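Jul 21, 2021

Flea control, short version. Adult fleas on the dog are the small part of the problem. Eggs fall off wherever it sleeps.

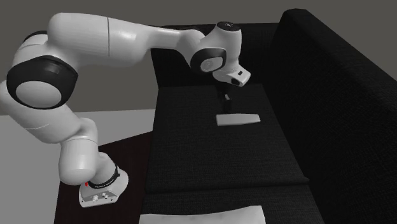 Pupae resist most sprays. Vacuum seams and under cushions every 2 days, then empty the canister outdoors.

Wash pet bedding hot. Treat every animal in the house on the same day, and keep going into February.

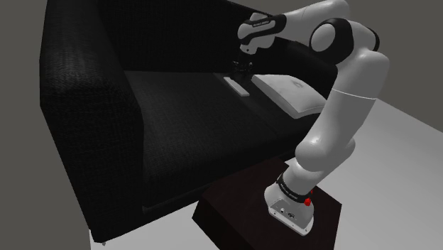
Fortin asks if dog drops are OK for cats. No. Permethrin can kill a cat. Check the label.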